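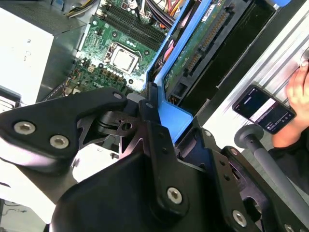
About Hasasov

Hasasov is an independent computer repair and refurbishing shop. We fix desktops and laptops for households, small offices and schools, and we sell used machines that we have rebuilt and tested ourselves. We have been doing this since 2000.

How we started

Erick Nzioka opened the shop with one workbench and a rented storefront on the east side of Hosness. Most of the early work was virus removal and replacing dial-up modems. Petro Polishchuk came in as a customer with a dead power supply, stayed to talk for an hour, and joined the business the following January. The two of them still own it.

We moved to our present building on Pylypenko Street when the old lease ran out. It has a front counter, a repair area, a parts room and a small classroom that seats 12. Parking is behind the building – use the alley entrance, not the one by the bakery.

What we do

Most of our work is on desktop towers. We replace power supplies, fans, drives, memory and motherboards. We also clean out dust, which accounts for a surprising share of the machines that come in for shutting down without warning. If a repair will cost more than the computer is worth, we say so before any work is done.

Laptop repairs cover screens, keyboards, batteries, hinges and charging ports. We do board-level soldering on a limited basis. Call first for that, as Petro handles all of it and he is out of the shop some mornings.

We do not repair phones, tablets or game consoles. We used to take printers and stopped.

Data recovery is done in house when the drive can still be read. Drives with mechanical damage are sent to an outside lab, and you deal with the lab's price directly. We add nothing to it.

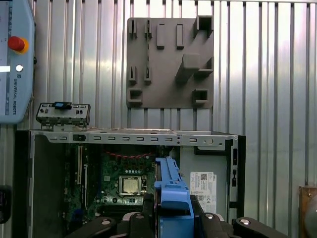

Refurbished computers

We buy retired office computers in lots and rebuild them. Last year we sold 900 of these, mainly to families and to schools in the county. Each one gets a new solid state drive, a full memory test and a fresh install of the operating system. The old drive is wiped or drilled. We keep a record of serial numbers and can give the previous owner a certificate if they ask for one.

Refurbished desktops come with a 2 year warranty on parts and labor. Laptops carry the same warranty except for the battery, which is covered for 90 days. Bring the receipt or give us the phone number the sale was made under.

Orby, our ticket system

When you drop off a computer you get a ticket number from Orby, the program Erick wrote to keep track of repairs. It replaced a box of index cards. You can type your number into the status page on this site and see whether your machine is waiting, being worked on, waiting for a part, or ready for pickup. It does not send text messages. People ask for this often and we may add it.

Orby holds your name, phone number and a description of the problem. It does not hold passwords. If we need to log in to your computer to test it, we write the password on the paper tag and shred the tag when you pick up.

Fees

The bench fee is $40. It covers diagnosis and a written estimate, and it comes off the bill if you go ahead with the repair. Schools and nonprofits with an account are not charged the bench fee. We take cash, checks and cards.

Computers left for more than 60 days after the repair is finished may be recycled. We call twice before that happens.

Classes

We teach a basic class on the inside of a desktop computer: what the parts are, how to add memory, how to swap a drive, how to avoid damaging things with static. It runs over two evenings and no experience is needed. There is also a shorter session on backups, which Erick would like everyone to take. Sign up at the counter or by phone. Children under 14 should come with an adult.

Recycling

We accept computers, monitors, keyboards and cables at no charge during open hours. Tube televisions and household appliances have to go to the county site. Please do not leave anything at the back door when we are closed.

Working here

Openings are posted on the front door and on this page. There are none at the moment.

Page last updated 02/06/2025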